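About Nerton

Nerton is a contract calibration laboratory for weighing equipment. We test, adjust and certify balances, bench scales, floor scales and reference weights for food packers, pharmacies, foundries, farm supply stores and school laboratories. The company was set up by Busisiwe Khumalo, who still signs off on the uncertainty budget for every new service before it is offered to customers.

What we calibrate

Our capacity range runs from analytical balances with a readability of 0.1 mg up to floor scales with a maximum load of 1000 kg. Reference weights are accepted from 1 g to 50 kg. Weights below 1 g are not part of our service at present. Customers who send them with a mixed set will get them back untested, with a note on the certificate listing the nominal values that were left out.

We do not work on truck scales, rail scales or hopper scales with more than six load cells. Requests for these are referred to our partner firm, Yatsenko, which keeps its own test truck and lifting gear.

Site and conditions

The laboratory occupies the ground floor of the Hidiseck building. The mass room is on the north side, away from the loading dock, on a slab that is separated from the rest of the floor by an expansion joint. Temperature is held at 20 degrees Celsius and logged with relative humidity and air pressure at ten-minute intervals. Air pressure matters for the buoyancy correction, which we apply to all weights in the two highest accuracy classes we handle.

Customer weights are left in the mass room overnight before measurement. Larger cast iron weights need longer, and anything of 20 kg or more that comes in from an unheated truck is given two full nights. This is the most common reason for a job taking an extra day in winter. Rush service is available for balances but not for large weights.

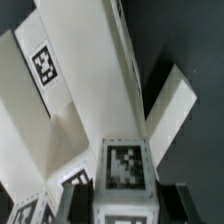 On-site work is carried out wherever the scale is normally used. A balance that has been moved to a laboratory, adjusted there and carried back has been calibrated for the wrong location: local gravity, drafts, bench stiffness and leveling all affect the reading. For any instrument with a resolution better than one part in 10,000 we recommend on-site calibration, and for analytical balances we require it. The technician will need a stable power supply, a clear bench next to the instrument and access to the room with the ventilation in its usual state. Please do not switch the ventilation off for the visit.

How a scale calibration is done

The instrument is warmed up for the time given in its manual, leveled, and exercised once to maximum load. Readings are then taken as found, before any adjustment. The test covers repeatability (10 loadings at or near half of capacity), eccentricity (center and four off-center positions) and errors of indication at no fewer than five loads, rising and falling. If the instrument is adjusted, the full sequence is repeated and both sets of results appear on the certificate.

We do not print a pass or fail result unless the customer has given us a tolerance in writing. Where a tolerance is given, the decision rule is stated on page one of the certificate along with the expanded uncertainty (coverage factor k = 2).

Records and certificates

Certificates are issued as PDF files through Wavemton, our customer record system. Each instrument has its own history page, and results from earlier visits can be plotted against load or date. Raw readings are kept for ten years. Paper copies are mailed on request -- please say so when booking, as they are signed by hand and cannot be added to a batch after it closes.

Recalibration intervals are set by the customer. We will suggest one if asked, based on the drift between the last three as-found results. With fewer than three there is not enough to go on, and we normally suggest 12 months.

Staff and training

All technicians spend their first year on bench scales and test weights before moving on to analytical balances. Each one repeats an internal comparison every July, measuring the same set of stainless steel weights without sight of the earlier values. Results outside the agreed limits lead to retraining and a review of recent certificates signed by that person.

We also teach a one-day course for users covering leveling, daily checks, weight handling and how to read a certificate. Groups are limited to eight. The course is held at Hidiseck or at the customer's site, and participants may bring certificates from any laboratory.

Shipping to us

Weights should be sent in their own case or individually wrapped in clean, lint-free cloth. Do not use newspaper or foam that sheds. Do not clean weights before shipping -- cleaning changes the mass and the as-found value is lost. The return charge for parcels over 115 lb is quoted separately.

Page last revised 17 October 2026.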